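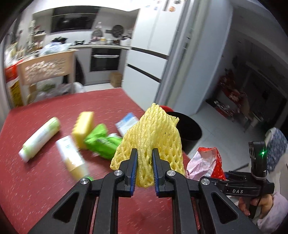 How to Take Inventory and Estimate Shipment Weight Before a Long-Distance Move

Interstate movers price a household shipment by weight and distance. Some regional carriers price by volume instead. In both cases the estimate is only as good as the inventory behind it. The procedure below produces an inventory you can hand to several carriers so that every quote is based on the same list.

Allow one evening for a small apartment and a full weekend for a house with a garage or basement.

What you need

Tape measure, 25 feet or longer
Notebook or spreadsheet
Painter's tape in two colors
Phone or camera
Bathroom scale

Step 1. Set up the list

Make one sheet per room. Use these columns: item, quantity, cubic feet, disassembly needed (Y/N), notes. Treat closets as part of the room they open into. Attic, shed, garage and storage unit each get a sheet of their own. Outdoor items such as grills, planters and bicycles are the ones most often missing on moving day, so start that sheet first.

Step 2. Mark what is not going

Put one color of tape on everything to be sold, donated or thrown out. Put the second color on items you will carry in your own vehicle. Anything without tape goes on the list. If you have not decided about an item, list it. Taking an item off an estimate is easier than adding one while the truck is being loaded.

Step 3. Measure the large pieces

Measure height, width and depth in inches at the widest points, including handles and feet. Multiply the three numbers and divide by 1,728 to get cubic feet. Round up to the next whole number. Measure a sectional sofa one section at a time. For a table with removable legs, measure the top and note the legs separately.

Step 4. Estimate the cartons

Most people have not packed yet at this stage, so cartons have to be estimated. Standard sizes are:

Small (books, tools, canned goods): 1.5 cubic feet
Medium (kitchen items, toys): 3 cubic feet
Large (bedding, lampshades): 4.5 cubic feet

One full shelf of books three feet long fills two small cartons. Pack one carton of each type as a test. Weigh yourself holding the carton, weigh yourself without it, and subtract. If a small carton comes out above 50 pounds, repack it and raise your carton count for that room.

Step 5. Convert volume to weight

Add up the cubic feet on all sheets. Multiply the total by 7, the usual figure in pounds per cubic foot for household goods.

Worked case: a one-bedroom apartment with 30 small cartons, 20 medium cartons and the usual furniture.

Small cartons: 45 cubic feet
Medium cartons: 60 cubic feet
Furniture and appliances: 218.5 cubic feet
Total: 323.5 cubic feet
Weight: 2,265 pounds (2,264.5, rounded up)

The factor of 7 runs low for tool collections, large book collections and gym equipment. Weigh those items where you can and enter the real number. Take their volume out of the total before you multiply, or they will be counted twice.

Step 6. Flag special items

Add a note to anything in these groups:

Pianos, safes and any single item over 500 pounds
Glass tops, mirrors and framed art
Appliances that need disconnecting
Items that came into the home before a remodel and may not fit through the current doors

Also write down the number of stairs, the elevator dimensions, and the distance from the door to the nearest legal parking spot for a truck. Do this for both addresses.

Step 7. Send the list out

Send the same file to at least three carriers and ask each for a written estimate. Ask whether it is binding, non-binding, or binding not-to-exceed. Ask for the minimum charge weight as well – a shipment below the minimum is billed as if it met it.

Compare each carrier's own cube sheet with yours line by line. If the totals differ by more than a tenth, ask which rooms account for the gap.

Step 8. Update before loading

Recheck the list one week ahead and send changes in writing. Moves from May through the end of summer are booked tightly, and a truck assigned for the original volume may have no spare floor space. Keep a printed copy with you on loading day and check it against the driver's inventory before you sign.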